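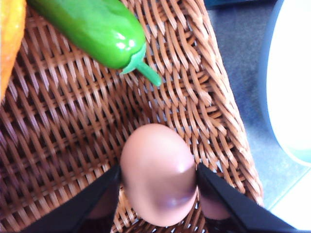
Egg between the fingers over the basket, wrist camera.

Zelenák project - manipulation working group
Minutes of the meeting held at Ustcombe, April 19, 2019
Present: Ustcombe (chair and minutes), Cadstead, Cundon

1. Minutes of the previous meeting
The minutes were approved with one correction. Under item four, "grip force" should be read as "grip width", because the force is not measured in our present set-up.

2. State of the demonstrations
Ustcombe reported that 425 demonstrations of the egg task are now recorded and checked. The demonstrations which stopped before the end were kept in a separate folder and are not included in this number. Cundon has received the full copy and could open all the files, except the calibration sheet, which was saved in an old format. Ustcombe will send it again.

It was discussed whether more demonstrations should be made before the summer. The meeting preferred to wait for the results of the second training, as the operators are also needed for the drawer task.

3. Wrist view and fixed view
The main result presented was the comparison of three ways to train: with the wrist camera only, with the fixed camera only, and with both. All three were trained on the same demonstrations and tested in the same number of trials, 98 for each. The training with both cameras gave the best result. The training with the wrist camera only was nearly as good in the gripping, but weaker in the placing.
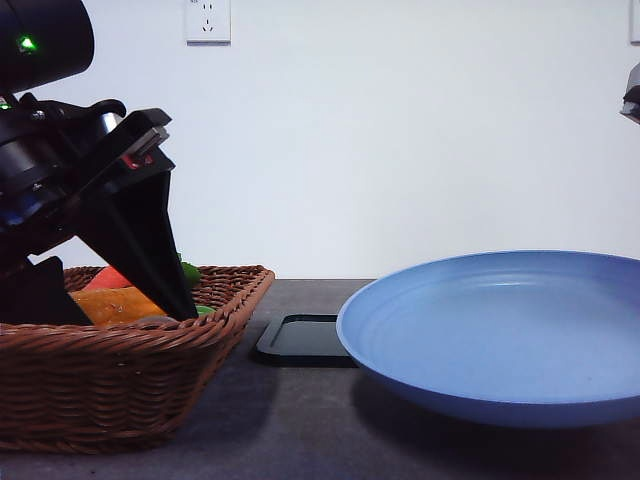 The method has its greatest difficulty in the moment of reaching into the basket. The fixed camera gives a good position of the arm, but it loses what is between the fingers. When the long finger goes down among the vegetables, as it does here, the gripper itself hides a part of them, and the rim of the basket hides more. Ustcombe believes that in this phase the model should listen mostly to the wrist camera, and later, over the plate, mostly to the fixed one. At present the weight between the two is the same during the whole movement. A version with a changing weight is prepared but not yet trained.

Cundon remarked that the changing weight adds a parameter which must be chosen by hand. It was agreed to try first a simple switch, made at the height of the basket rim, and to compare it with the learned version afterwards.

4. Definition of success
Until now a trial was counted as successful when the egg was on the plate at the end. Cadstead found this too generous, because an egg which was dropped from a height and an egg which was laid down gently receive the same mark. The new definition has two conditions: the egg lies inside the rim of the plate, and the fingers are open and away from it. The height of release will be written down separately and does not change the mark.

A picture with the egg on the plate and the finger still close beside the rim, like the next one, is therefore not enough to give the mark. The person who marks the trial must look at the following pictures also.

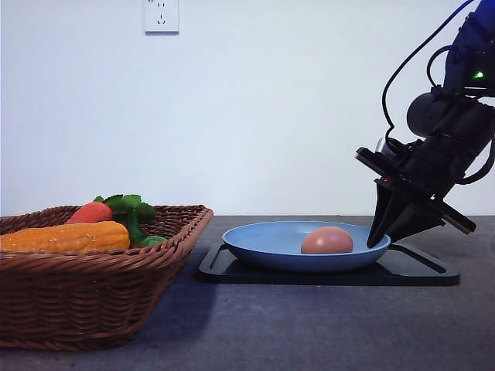 5. Marking of the trials
The marking by hand takes too much time. Ustcombe proposed to use only the last picture of the fixed camera and to let a small classifier decide, with a person checking the doubtful cases. With the arms raised, the egg is easy to find on the light blue plate, even if its lower half is behind the rim. 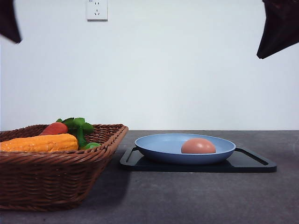

Cadstead was not convinced that one last picture is sufficient, and asked that a short piece of video before it be kept for every trial, so that a wrong mark can be corrected later. Cundon supported this, under the condition that the video is stored in reduced size. Agreed.

6. Actions
Ustcombe: send the calibration sheet again; train the version with the switch.
Cadstead: write the new definition of success on one page and send it to all.
Cundon: prepare the classifier and propose a limit for the doubtful cases.

7. Next meeting
At Cadstead, in November. The date will be sent by e-mail. Before this, a short call will be held when the training with the switch is finished.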